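Section 11. Loss of Marker Tracking and Uncommanded Jaw Closing

This section applies to the Zeston hand-held gripper set used with the head camera and chest unit. Read it before a first session and again after any fault that stops a recording. The fault codes are listed in Section 12.

11.1 What the fault looks like

The chest unit shows TRACK LOST and the recording stops. In most cases the grippers still open and close under the operator's hand. In a smaller number of cases one gripper closes on its own and stays closed until its cable is unplugged. The second case is a safety matter. Treat every TRACK LOST message as if it could lead to it.

The fault was first logged at the Ridgeway site in September. The gripper closed on a folded cloth and then on the operator's thumb. The operator was bruised and went back to work the same afternoon. Everett Achterberg, who wrote up the event, found a cable connector that had worked halfway out of its socket.

CAUTION: The jaws can close with enough force to pinch skin. Keep your free hand out of the jaws whenever a cable is connected, including when the chest unit shows READY.

11.2 Stopping safely

1. Stop moving. Say "stop" out loud so that anyone else at the station hears it.
2. Hold the gripper over the table or over the item being handled, away from your body and from other people.
3. Release the trigger. Do not pull on anything held in the jaws.
4. Press and hold the button on the chest unit for two seconds.
5. If the jaws are still closed, have a second person unplug the gripper cable at the chest unit. Do not reach across yourself to do it.
6. Set both grippers down on the table with the jaws facing away from the edge.

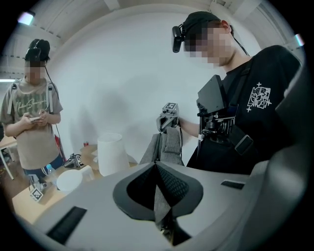

Zeston Setup and Service Guide 11-2

NOTE: A second person at the station may be wearing a head camera too. Check that both of you have stopped recording before you clear the fault, or the two logs will not line up.

11.3 Finding the cause

Work through these checks in order. Stop at the first one that fails and correct it.

1. Marker cubes. Each cube must be clean and firmly seated. Wipe the printed faces with a dry cloth. Replace a cube if a corner of the pattern has lifted.
2. Cable slack. Raise both arms to shoulder height, then reach forward. The cables must not go tight at any point. A loop that hangs below the table edge can catch and pull the connector out – this is what happened at Ridgeway.
3. Connectors. Push each one in until it clicks. Replace any cable that does not click, even if it seems to work.
4. Field of view. Look down at the work area and hold the grippers out over the table edge. Both cubes must show on the chest unit screen.
5. Battery. Below 40 percent, charge the chest unit before going on.
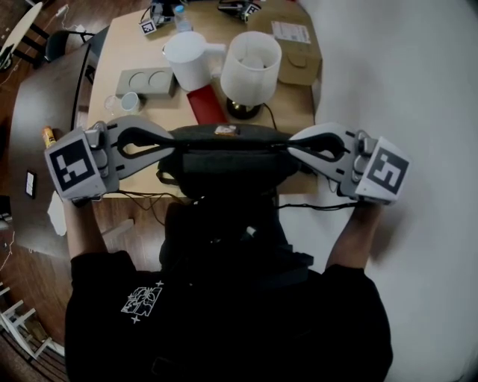
Figure 11-2. Grippers held out over the table edge, viewed from above.

CAUTION: Do not tape a connector in place. Tape hides a loose plug and slows down step 5 of the stopping procedure.

11.4 Returning to use

1. Reconnect the cables with both grippers lying on the table.
2. Turn on the chest unit and wait for READY.
3. Open and close each gripper 12 times with nothing in the jaws.
4. Pick up and release a soft item, such as a folded cloth, before handling anything breakable.

If the jaws close on their own at any step, unplug the gripper, tag it and send it to the Irnum service desk in Pedham. Include the fault code and the cable. Paloma Halvorsen keeps the return forms. Do not open the gripper body – the spring inside is under load.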